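Re: [cell-upkeep] right hand drifts after grasp, which order to check
From: Emmanuel Lema
Date: Friday, January 6, 2023

Dorian Hoarau wrote:

> Hello all,
> our two-arm machine holds well at the start of the shift, but after
> some hours the right hand closes a little to the side of the handle.
> I have run the wrist zero again two times and it comes back. Before
> I open the elbow, is there an order you follow? Also, do you clean
> the wheels at the same time or is that a separate job? We have the
> Helluron controller, same as you I think.
> Dorian

Hello Dorian,

Yes, we have the same controller, and we had the same trouble in August. I would not open the elbow yet. In our case the elbow was good and we lost two days on it.

My order is the following. First the base, then the cable, then the wrist, then the fingers. Many people begin with the fingers because it is there that they see the error. But if the base stands a little crooked, every point after it is crooked too, and the wrist zero will only hide this until the next drive.

For the base, lift it on the blocks and turn each wheel by hand. You should feel the same resistance in both directions. Small hard dirt goes in between the wheel and the shell and stays there. We work on a tile floor where things are spilled on purpose for the cleanup tasks, so for us this is a weekly job. Lei does it with a dry brush and after this with a cloth. Please do not use compressed air, it pushes the grains deeper inside.
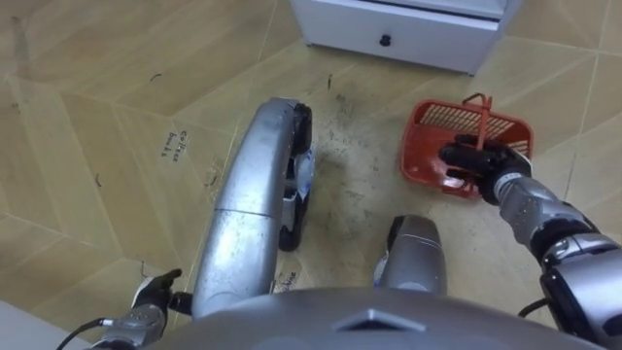
After the wheels, put the machine back on the floor and drive it 300 mm forward and 300 mm back, slowly. If it does not return to the same mark, stop here and repair the base first. The rest of the checks have no meaning before this is correct.

Then the cable of the right arm. It must have a free loop behind the elbow when the arm is stretched low in front, like for taking something from the floor. If the loop becomes tight in this position it pulls on the forearm, and the pull is stronger when the cable is warm from work. I believe this is your fault, from the way you describe it "after some hours". We moved our clamp by one hole and the drift went from 4 mm to less than 1.

For the wrist, do the zero with the hand empty and the arm low, not in the parking position. The Stuveck manual says parking position, on page 317 if I remember well, but we get better results low. Write down the old offset before you save the new one! I have forgotten this once and had to restore everything from the backup.

For the fingers, close the hand 100 times on a thin bar and look at the error log. Code 941 one or two times is normal with us. If you get it more often, the tension of the fingers is too low.

One question back to you: do you still use the Fendis grease in the wrist? We stopped, it became thick in winter, but maybe our room is colder than yours.

If the cable is not the reason, send me your log from the end of the shift and I will compare it with ours.

Best regards,
Emmanuel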